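Ticket: lamp flickers when the arm is moved
Product: Dinsa desk lamp, blue
Opened by: Chiyo Kudo
Assigned to: Desta Birhane
Status: Open, waiting for customer
Last updated: 2 July 2009

Chiyo Kudo wrote:

Hello! I've had my Dinsa since April and I love it to bits, it's the cheeriest thing in the whole flat. Lately though it flickers when I swing the arm out over my drawing, and if I push it further it goes off altogether. Bring it back a little and on it comes again. Same thing with the shade turned up or down. I've tried two sockets in different rooms and a new bulb from the Wilemetti shop in Clullelthorpe (same wattage as the old one, I checked the box). The old bulb works fine in my bedside lamp so I don't think it was ever the bulb. I do a lot of inking in the evenings and would dearly like it back in action!

Desta Birhane replied:

Hi Chiyo, what a brilliantly clear report, thank you! You've already done half my list for me. Could you try these when you get a minute?

Switch off, unplug, let the bulb cool. Take the bulb out and look into the holder. There's a small springy tab at the bottom and it should stand up a bit. If it looks squashed flat, tell me and leave it alone for now.

Put the bulb back, firm but not forced.

Plug in, switch on, and leave the arm completely still for 19 minutes. Note any flicker.

Then, without touching the arm, move only the cord, gently, near where it leaves the base.

Chiyo Kudo replied:

Tab is standing up nicely. Bulb back in. 19 minutes with the arm still and not one flicker, I sat and watched it with a cup of tea. Moving the cord did nothing at first, then when I lifted it right by the base it blinked twice! So now I'm wondering if it was never the arm at all?
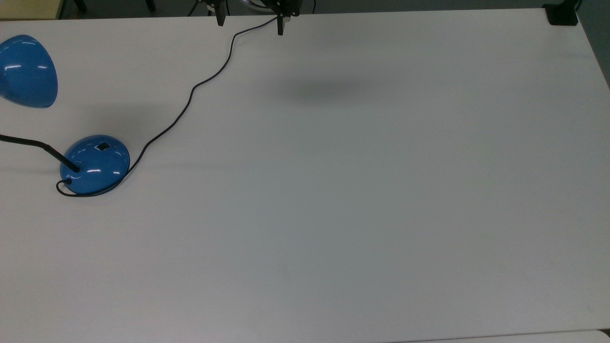 The cord is where I'd look next, Chiyo, and that blink is a lovely bit of detective work. On these lamps, swinging the arm a long way can rock the base slightly, and a rocking base will tug on anything lying close against it. With the flex coming out low on the base, curling into a little loop at the front and then going round the side of the dome, there's a short stretch that could easily get pinched or pulled. Please unplug it, undo that loop and let the cord run straight out behind. Have a feel along the first bit for a kink or a soft spot. If you find either, or any bare wire, don't plug it in again. If it feels smooth all along, try the arm test once more and let me know.
Desta

Kiros Birhane added (internal note):

Had the same thing on a green one last month, ticket closed as "bulb" and it came straight back. Cord grip inside the base had slackened. The Plilix grip fits, part 9 on the parts sheet. Sem Cuypers says we have plenty on the shelf, the last order was for 3,000. Bench job only, please don't talk a customer through opening the base.

Chiyo Kudo replied:

Loop undone, and there IS a soft spot, about a thumb's width from the base. No bare wire. I've left it unplugged. Is it mendable? I'd really rather keep this one than swap it!

Desta Birhane replied:

Very mendable! New flex and a new cord grip, and it goes back to you as the same lamp. Abrehet Negussie on the repair bench will do it. Take the bulb out and keep it at home, fold the arm down and tie it loosely with string, and pop the ticket number in the box. Could you send me your address and a daytime phone number so I can post the label?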